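Ornholm Opens a Bottle Drop-Off Counter on Skorkarell Street, with Free Sorting Help Every Saturday

ORNHOLM, 2026-08-10 – Hi, I'm Nayeli Yupanqui, and I run the Utanow refill and returns shop. I get to write our press releases because I'm the one who talks the most (ask anybody on our street), and this time I have good news to share. Our new bottle drop-off counter is open to everyone in Ornholm, and you don't have to be a Utanow member to use it!

We've wanted this since May, when we ran a trial weekend out of the back of the shop and people brought in 896 bottles. I'd been hoping for 400. We had wine bottles in the hallway, water bottles in the mop sink and one very full bathtub at my place, and by Sunday night Jairo Ospina had already sketched a proper counter on the back of a delivery slip. He built most of it himself over the summer, and I love it.

How does it work? You walk in with your bag, you tip it out on the sorting table, and we go through it together. Glass goes one way and plastic goes the other. We lay bottles down on their sides for sorting, because a tall wine bottle that gets bumped takes its neighbors with it, and I have swept up enough green glass for one lifetime. Labels can stay on. Bottles without a label are fine too – we sort by what they're made of, so bring the mystery ones.

A dark green wine bottle and a clear plastic water bottle with a red and white label are pretty much our daily bread, so if your bag looks like that, you're in good company.
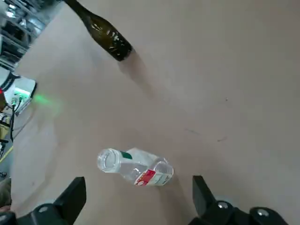 What to bring, and what to leave at home

We take wine, juice, oil and water bottles, in glass or plastic, any color. Please empty them first. A quick rinse is plenty, and you don't need to scrub. Caps and corks come off and go in the two tubs by the door, so if yours are already off, you've saved us a step. No window glass, light bulbs or paint containers, please. We don't have anywhere safe to put them.

Clean wine bottles in good shape go to Sieglinde Kasten, who makes vinegar and cordials over at Dambrauskienė and can never get enough of the dark green ones. "Clear glass looks pretty on a shelf, but my cordials keep their color better in the dark stuff," Sieglinde told me when she came by to collect her first crates. Everything else goes out with our regular glass and plastic pickups.

Hours and Saturday help

The counter is open whenever the shop is. On Saturdays, Taner Taşdemir and Normunds Lukoševičius will be at the table for 3 hours, starting when we open, to help with big loads. If you're clearing out a cellar or cleaning up after a wedding, that's the time to come. Give us a call first if you have more than a carload, and we'll clear some floor.

Reporters and photographers are very welcome at the counter. Taner likes having his picture taken, Normunds does not, and I'm happy to chat for as long as you can stand it.

Press contact: Nayeli Yupanqui, Utanow, Skorkarell Street, Ornholm. Ask for me at the front desk.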